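Loose power cords on the counter during arm demos: leave them or clear them?

Posted by Reginald Ridgeway
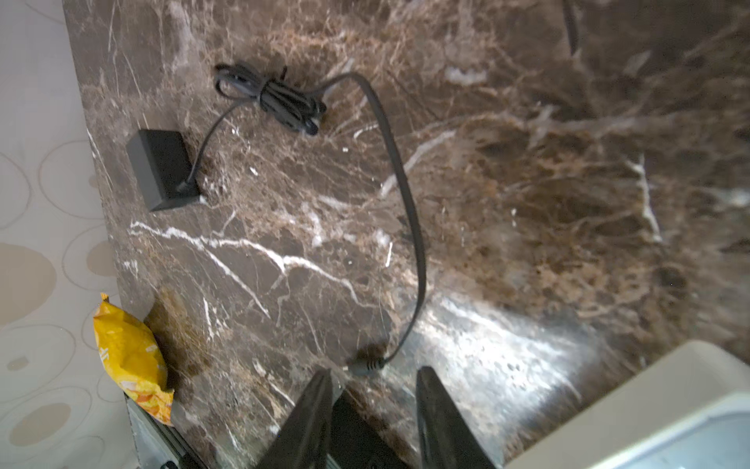
We run cable pickup trials with a small arm in a kitchen setup, and I'm writing the bench rules for new operators. Two points I can't settle. Can an adapter used as a pickup object ever be live at the other end? And should snack wrappers, unrelated appliances and so on be cleared off first, or left for variety? Our old sheet from Utberg only says "keep area tidy." We have logged 981 episodes so far and people have done it both ways.

Wanda Szabo

Never live. Our rule is that any adapter used as an object stays unplugged from the wall for the whole session, and the operator checks it by following the cord with a hand before enabling the arm. Metal fingers or plastic, same rule. A barrel plug is low voltage on most adapters, but the brick end isn't, and fingers can pinch a cord hard enough to nick the jacket.

What we have on our sheet:

Check the cord for cuts before the first run and after every 50 grasps.
Grasp at the plug or the strain relief. Do not pull on the thin cord where it leaves the adapter.
Leave enough slack that the arm can lift to full height without dragging the brick.
Keep the loop of cable away from the wrist joint.
Stop the arm before reaching in to reset. Pausing the program does not count as stopped.

On clutter, leave it if it is light and can't spill. Write down what was there. We had 262 episodes with no notes on the background and ended up redoing them in June.

Demetrius Greenberg

just clear everything, takes ten seconds

Alaric Obi

Depends what the data is for. If you clear everything you get a policy that only works on a bare counter. I agree with Wanda on the power part. I would add one thing for polished stone: glare moves with the time of day, so note which lights are on. Also retire cords on a schedule. We swap ours at 536 grasps, which was somebody's guess, and it has been fine.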